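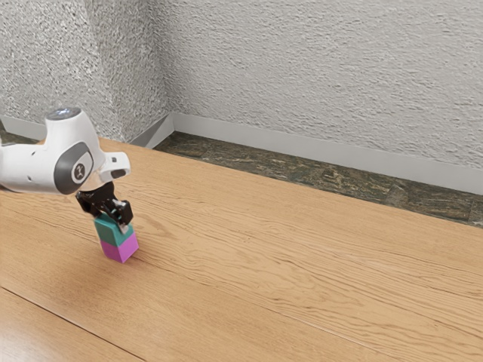
시뮬레이션에서 두 손가락 그리퍼가 청록색 블록을 집고 있다. 바로 아래에는 분홍색 블록이 있다. (자료 제공: 니모레로)

성공률 표에는 이상이 없었다. 로봇 조작 소프트웨어를 만드는 니모레로의 적재 시험 이야기다. 팀은 지난해 7월부터 ‘아티크’라는 이름의 제어 정책을 가상 환경에서 돌려 왔고, 블록을 집어 다른 블록 위에 올리는 과제에서 꾸준히 좋은 점수를 받았다. 문제는 같은 정책을 협력사 워롤콤의 시험실에 있는 실제 팔로 옮긴 날 드러났다.

“세 번째 시도에서 보호 정지가 걸렸습니다. 블록을 올려놓고 손가락을 벌려야 하는데, 벌리기 전에 팔이 계속 아래로 눌렀어요. 힘 제한값에 걸려서 섰고, 다친 사람은 없습니다. 손가락 끝 패드가 찢어졌고 블록 하나에 금이 갔습니다.”

니모레로에서 시험을 맡은 엔지니어의 말이다. 그는 회사 방침에 따라 이름을 밝히지 않는 조건으로 인터뷰에 응했다. 이야기는 2021년 3월 30일 워롤콤 사무실에서 들었다.

처음에는 모두 하드웨어를 의심했다고 한다. 손목의 힘 센서를 교체하고 그리퍼 배선을 다시 확인하는 데 이틀을 썼다. 교체한 센서로도 같은 높이에서 같은 정지가 났다.

“그때 시뮬레이션 기록을 다시 열었습니다. 그 전까지는 성공과 실패만 봤어요. 800회를 돌리면 표가 나오고, 표에 성공이라고 적혀 있으면 영상은 열어 보지 않았습니다. 그게 잘못이었습니다.”

팀은 기록 가운데 접촉력이 남아 있는 시도를 골라 하나씩 재생했다. 그중 136회에서 블록이 서로 파고든 흔적이 나왔다. 물리 엔진이 두 물체의 겹침을 허용했다가 다음 계산 단계에서 밀어내는 식이었다. 겹친 깊이는 아주 얕아서 보통 속도로 재생하면 알아보기 어려웠다.

“정책 입장에서는 눌러도 손해가 없습니다. 세게 누르면 위쪽 블록이 자리를 잡고, 점수는 그대로 나옵니다. 기운 채로 내려놓아도 누르면 펴지니까요. 가상 환경에서는 그게 제일 안전한 방법이었던 겁니다. 실제 블록은 파고들지 않으니까 힘이 전부 팔로 돌아왔고요.”

원인은 설정 파일에 있었다. 계산 속도를 높이려고 접촉 강성을 낮춘 값이 초기 시험용 파일에 들어 있었고, 이 파일이 본 시험에 그대로 복사됐다. 변경 기록에는 ‘속도 개선’이라고만 적혀 있었다. 실제 장비와 맞춰 본 값인지 묻는 칸은 양식에 없었다.

조명과 재질 쪽에서도 손볼 것이 나왔다. 같은 작업대라도 카메라 위치에 따라 나뭇결의 밝기가 달라지고, 물체 위치 추정이 여기에 영향을 받는지는 따로 확인한 적이 없었다. 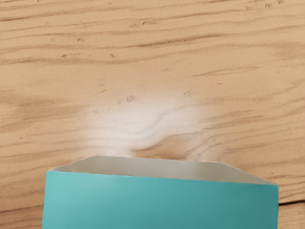
“상판이 하얗게 뜨는 부분이 있으면 저는 일단 표시해 둡니다. 이번 정지의 원인은 아니었습니다. 그래도 접촉만 고치고 끝낼 수는 없어서, 표면 밝기를 바꿔 가며 위치 오차를 같이 재고 있습니다. 아직 결과를 말할 단계는 아닙니다.”

수정은 두 갈래로 진행됐다. 먼저 접촉 강성을 실측에 맞춰 올리고, 계산 간격을 줄였다. 시험 한 벌을 돌리는 시간이 눈에 띄게 길어졌고, 야간에만 돌리던 작업이 다음 날 오전까지 이어지는 일이 생겼다. 다음으로 합격 기준을 바꿨다. 블록이 쌓였는지만 보던 판정에 최대 접촉력과 누르는 시간을 넣었다. 새 기준으로 기존 정책을 다시 평가하자 합격률은 34퍼센트로 떨어졌다.

“보고할 때 좀 힘들었습니다. 전에 낸 숫자가 있으니까요. 위에서는 왜 갑자기 떨어졌느냐고 묻는데, 로봇이 나빠진 게 아니라 재는 방법이 바뀌었다고 설명해야 했습니다. 워롤콤 쪽에도 같은 자료를 보냈습니다.”

워롤콤은 자료를 받은 뒤 실제 팔의 시험 절차를 고쳤다. 새 정책을 처음 올릴 때는 속도와 힘 제한을 낮춘 상태로 시작하고, 블록 대신 스펀지를 쓴다. 보호 정지가 한 번이라도 나면 그날은 제한을 올리지 않는다. 정지 후 재시작도 작업자가 혼자 결정하지 못하게 했다. 사고 당일에는 정지가 걸린 뒤 원인을 모르는 채로 두 번 더 재시작한 것으로 기록돼 있다.

이 부분을 묻자 엔지니어는 잠시 기록지를 넘겨 보고 답했다.

“네, 두 번 더 했습니다. 센서 오류라고 생각했으니까요. 패드가 찢어진 건 그중 마지막입니다. 첫 정지에서 멈췄으면 부품은 멀쩡했을 겁니다.”

아티크는 현재 새 접촉 설정으로 다시 학습 중이다. 실제 팔에 올리는 날짜는 정하지 않았다. 그 전에 실패한 시도와 성공한 시도에서 각각 일정 수를 뽑아 사람이 재생해 보는 절차가 추가됐다. 뽑는 비율을 두고는 두 회사의 의견이 아직 다르다. 워롤콤은 성공한 시도를 더 많이 보자고 하고, 니모레로는 볼 사람이 모자란다는 입장이다.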